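Gripper week, part two

Quick one tonight, dinner's late already. Finally got the two handheld grippers on the same table. The Enemeck one and the Norkurside one, which Sawsan Majali lent me until January (thanks Sawsan, it's still in one peice).

Started with tableware – bowl, plate, chopsticks, the little white cup with no handle. Striped placemat under it all.

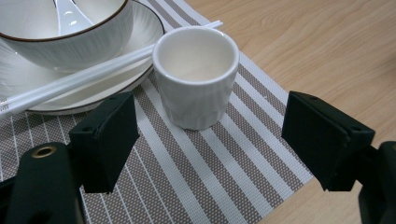 Enemeck is 686 grams on my kitchen scale. Doesn't sound like much. Try it for 30 minutes with your elbow up. The Norkurside is lighter but the trigger is mushy, and I kept closing it too far without noticing. Smooth ceramic wants a softer pad than either of them ships with, I reckon. Might order the Oltositz ones, 10 to a pack, colour is whatever they've got.

Also had a go at the Lumbantobing controller. Nice knob. Terrible menu. Spent longer finding the zero setting than using it.

Zeroing goes like this for me now: bare table, jaws wide open, nothing between them, hold still, press. Do it again if you bumped anything. 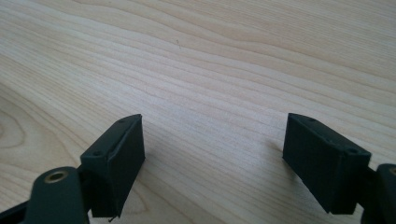 If I skip that the width readings drift and I end up redoing the lot. Learned that with more than 3,000 samples already saved, all slightly off centre. Binned them. Sulked.

Favourite so far is the Enemeck, sore arm and all. The pads stay parallel enough for me and the screws are easy to get at.

Still to do – cable strain, the wrist strap, and a propper go with the spoon. Weekend maybe.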